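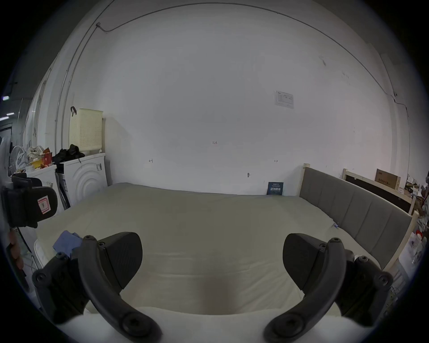
HOW STUFF WORKS > ROBOTS

Looking After a Gripper

Your hand is amazing! It can squeeze a grape without popping it, then pick up a heavy book. A gripper has to do the same kind of jobs with just two fingers, so it needs good care.

Look at the two black fingers curving toward each other. Each one has a wide, bumpy pad at the tip. Bumps help things stay put, a lot like the tread on your sneakers. Now find the round screw heads along the arms. Screws hold a finger together, and they can work loose when a gripper gets used a lot.

Ragnheiður Skov fixes grippers at a workshop in Drindbridge, and she has been doing it since 2005! Every morning she starts with the pads. Dust and fluff make them slippery (bedding is terrible for fluff), so she wipes them with a damp cloth and lets them dry. Next she checks every screw with a small screwdriver – snug, but never super tight.

Then comes the best part, the squeeze test! She closes the fingers on a sponge 80 times and watches closely. Do both pads touch it at the same moment? If one gets there first, that finger needs straightening.

Try it yourself! Pick up a sock using only your thumb and one finger. Now put a little flour on your fingertips and try a coin. Harder, right?

More in Robots
How Do Robots See?
5 Jobs for Tiny Motors
What Is a Sensor?

We use cookies to remember your settings. Ask a grown-up before you change them.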